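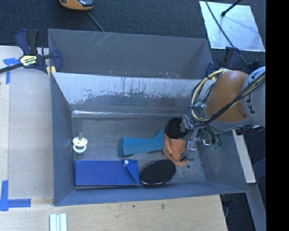 Neville Mapplebeck wanted to know, when he read my last update, why we were still talking about the roof in a report that was supposed to be about apartments. Fair question! So I'm starting with the roof again, but this time I can tell you that it's finished, signed off and paid for, and I promise it only gets one paragraph.

The slates are on, the two valleys have been relined in lead, and the inspector from Undembridge went up with Jailson Assunção and came down with a short list of small things, all of which were dealt with before the scaffold came off the east side. The mill was built in 1880 and I think parts of that roof hadn't been looked at properly in decades, so I'm glad we spent the money where we did. (You'll see it in the budget sheet under "envelope," along with the gutters.)

Now, the apartments. The plan is still for 22 units across the old spinning floors, and 16 of those are framed, with plumbing and wiring roughed in. The other six are all on the top floor, where we couldn't start until the roof was tight. Jailson's crew moved up there last week and they're going at a good clip. He thinks he can have the framing done in 3 weeks if the lumber shows up when Amaral says it will, and so far Amaral has been good to us on deliveries.

I know you were worried about the layout of the corner units after the last design meeting. We did go back and forth on that one, probably more than we should have! In the end we kept the big windows as they were and moved the kitchens to the inside wall, and I like it a lot better. You walk in and you get the river straight away. The bedrooms lost a little width, but the closets went into the hallway so they don't feel tight. I stood in one of them with a tape measure and an air mattress, which got me some looks, and a queen bed fits with room on both sides.

Heating is the part I'm less cheerful about. Temix came back with a revised price for the hot water system and it's higher than the one in the approved budget. Part of that is our doing, as we asked for separate controls in every unit after the first quote went in. Part of it I'm still arguing over. I've asked them to split the controls out as their own line so you can see what we're paying for, and I'd like to bring that to you before I agree to anything. Please don't take the figure in the attached sheet as final. The contingency can carry it if it has to, but I'd hate to use it up on boilers when we haven't opened the ground floor yet.

About that ground floor: we still don't know what's under the slab in the old loading bay. The survey says it's fine. Jailson says he'll believe the survey when he's cut a hole in it, so we're cutting a hole in it. If there's an old wheel channel down there we may need to shift the bike storage to the other side of the lobby, and the mailboxes with it. The lobby design is loose enough to take that and I wouldn't expect it to touch the schedule for the units.

Purklow, who are handling sales, have opened the list for early interest and they're pleased with it. Most of the people calling want two bedrooms and most of them ask about parking before they ask about anything else. We've got a space for every unit, so that's an easy answer. Quite a few are also asking about pets, and I need a decision from you on that one, as the condo rules have to go to the lawyer with the rest of the package. My vote is yes to cats and dogs with a limit per unit, but I have a beagle, so weigh that however you like.

The show unit is the next thing I'm excited about. We've picked the middle one on the second floor, with the brick wall and the two iron columns, and the painters can have it as soon as the drywall is sanded. The floor samples are in my office if you want to come and stomp on them. I'm leaning toward the lighter oak.

What I need from you, then: the pet decision, a call with me on the Temix price, and your signature on the release for the framing payment. We're still aiming for the first move-ins in April. If the heating drags on I'll tell you early, and I'll send the loading bay results as soon as the hole is cut.

2018-10-18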